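Storing Winter Gloves in a Shared Residence: A Small Study of Sorting, Pairing and Tray Storage

Household Management, Term Project Report
Submitted May 24, 2018
Prepared by Kobina Nutsugah

Abstract

This report considers how gloves are stored in the common room of Dogbe House, a student residence, and whether a simple sorting routine reduces the time residents spend looking for them. Gloves were sorted by thickness at a table and placed in open plastic trays. The routine was tried for 6 weeks. Residents found their gloves more quickly, although liners continued to go astray.

Background

Dogbe House has one entrance in regular use, and beside it stands a bench with a lid. At the start of the project the bench held 99 loose gloves, together with scarves, a number of toques and several items of sports equipment. Residents reported that they commonly left for class with gloves that did not match. The house handbook asks that winter clothing be kept in bedrooms, but the rule is not followed, as the bedrooms are small and the radiators are in the hall.

Earlier work in this course, on the linen cupboard at Bindivmont, found that people return things to an open container more readily than to a closed one. The present project applies the same idea to gloves.

Method

The contents of the bench were emptied and sorted in the common room. Gloves were divided into two groups. The first group consisted of padded gloves of the kind worn for skiing or for long walks in cold weather. The second consisted of thin gloves, which may be worn alone in autumn or as a liner under something heavier.

Each glove was laid flat with the fingers pointing away from the sorter. This made left and right easy to tell apart and allowed straps and cuffs to be checked at the same time. Padded gloves were then placed in a tray. Thin gloves stayed on the table until the padded ones had been dealt with, as they take up little space and can be stacked in a small pile afterward.

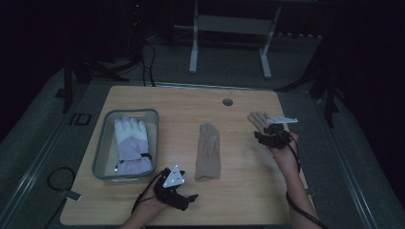 Ekow Issahaku objected that sorting by thickness was the wrong way to begin. In his view the gloves should have been matched into pairs first, and a liner should always be kept inside the glove it is worn with, so that the two leave the house together. He added that a thin glove stored by itself is the first to be lost, and that he had replaced his own twice in one winter.

The objection was considered at the end of the second week. Keeping liners inside padded gloves was tried with 8 pairs. It worked well for residents who always wore both layers. It worked poorly for those who used the thin gloves alone, who pulled the liner out and left the padded glove inside out on the bench. The original division was therefore kept, and residents who preferred Issahaku's arrangement were free to follow it.

Results

By the end of the trial most padded gloves were being returned to the trays. The low walls were considered helpful: a bulky glove could be dropped in with one hand and seen without lifting anything. Residents also remarked that wrist straps caught on one another less often than they had in the bench.

Thin gloves were less satisfactory. They slid beneath heavier items and were taken for cleaning cloths on at least one occasion. Their plain colours made it hard to tell one resident's from another's.

Limitations

The trial covered one residence and a mild end to the season. No record was kept of which residents had moved out during the term, and some unmatched gloves may have belonged to them.

Recommendations

The trays should remain by the entrance in place of the bench. Thin gloves should be clipped together in pairs and marked inside the cuff with the owner's initials. Unclaimed gloves should be held until August and then given to the clothing exchange at Nemau Hall.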